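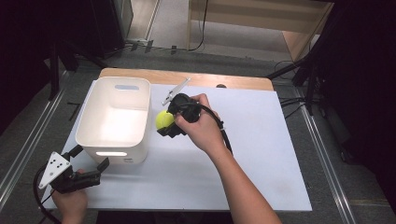

How do you show a robot what to do without writing a line of code? You pick up the tools yourself and do the job by hand, over and over, and the recordings of your hands become the lesson.

That's the short version of what I heard (and got to try!) at the Prokeda open day on May 8, 2019. I'd been hoping to get in since the last one filled up in October, so I showed up early, got my sticker badge and went straight past the coffee to the demo tables.

The one I stuck with was run by Melati Nugroho and Henryk Malinowski. The job is a tennis ball and a white storage bin, and you do everything with a black gripper in each hand. It sounds like a game for toddlers and I figured I'd have it down in a minute. Nope! Your fingers want to do what fingers do, and the gripper only opens and closes, so every move has to be planned a bit further ahead. My first few goes were all elbows. Henryk kept telling me to slow down and keep my wrists loose, and he was right, but it's hard to go slow with a line of people behind you.

What I liked is that the left hand matters as much as the right. I'd been treating it as a spare. Melati had me think about the bin as well as the ball -- where I'd want to hold it, which side I'd come in from, how I'd keep out of my own way.

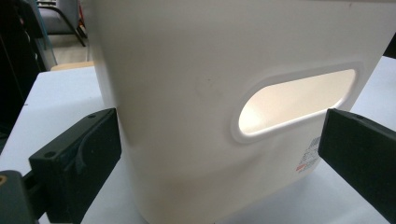

Wiesława Kalinowski wondered whether it wouldn't be easier to drive the arm from across the room with a joystick, and said she'd tried that once and spent the whole time fighting the delay. Melati said they do some of that too, in the project they call Skelitz, but people get tired of it much sooner. With the hand-held grippers you feel the weight of things and you catch your own mistakes, and a new person can be useful after 15 minutes of practice.

Then came the number that made me laugh out loud: they want 4,000 demonstrations before they're happy with a task. I did 81 fewer than I'd bragged I would, let's put it that way. Melati also wants variety, so you start with the ball in different spots and don't always reach the same way. A clean, slow pickup is worth keeping, and so is one where you miss a little and fix it, as long as you fix it properly. 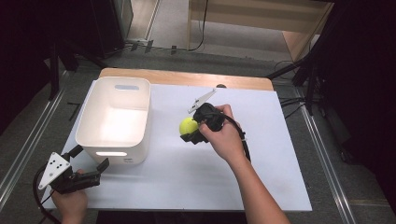

I asked for a second turn after lunch and it went better. I'd worked out that I should close the jaws later than felt natural, and come down at a slant so I could still see what I was doing. Henryk says most people get there by themselves if you leave them alone for a while.

I missed the Nilero talk completely because of this, and only caught the last two slides of Lucyna Kwiatkowski's. She's promised to send the rest around, so I'll add my notes on that when they come in.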